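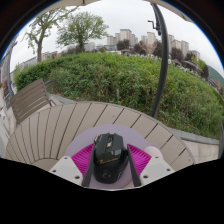
Pivthorpe 学院 机器人社 · 社员文章

先学会拿，再谈机器

作者：Emiliano Cabello
2024年3月30日

我在机器人社两年了。中文不是我的母语，有些地方可能写得不够自然，请读者原谅。我想谈一个我认为重要的问题：新社员应该从什么开始学？

现在的安排是，新社员先上编程课，到八月才可以碰夹爪。我不同意这个安排。我觉得第一个星期就应该让他们用手持夹爪去拿东西，比如一只鼠标。

鼠标是每天都用的东西，我们的手早就习惯了它，所以很少有人想过它的形状。可是用两根带条纹的软指去夹，就会发现问题很多。外壳有弧度，有的地方很光滑，夹的位置偏一点，它就会转。我第一次练习的时候，连续失败了很多次，心里很着急。后来我才慢慢明白，我应该先看它的侧面，再决定从哪个方向靠近。这个道理，程序里是看不到的。

我也主张把练习搬到室外去做。教室里的灯光总是一样的，桌面也总是一样的，练习久了，人会以为世界就是这样。在院子里的圆桌旁边，天阴和天晴很不同，桌板之间有缝，后面还有树和楼房。我认为，一个只在教室里整理出来的数据集，无论有多少条，都是不够的。

社里有同学反对我的看法。他说，我们的Garrido项目计划收集1000条记录，时间很紧，新社员动作慢，会影响进度。这个意见我认真考虑过。进度当然要紧，但我们首先是一个学生社团，如果一个新社员做了100条，其中很多条不能用，可是他知道了为什么不能用，我觉得这个时间没有浪费。

还有一点，我说得可能不太客气。我们常常在报告里写“自动化”三个字，写得很容易。可是在自动化之前，有人要一次一次地把东西拿起来，再放下去。这个工作很单调，写报告的人也应该做一做，包括我自己。

所以我的建议很具体：下学期开始，编程课和夹爪练习同时进行，老社员每次也参加。如果大家觉得不合适，可以在例会上讨论，我愿意听。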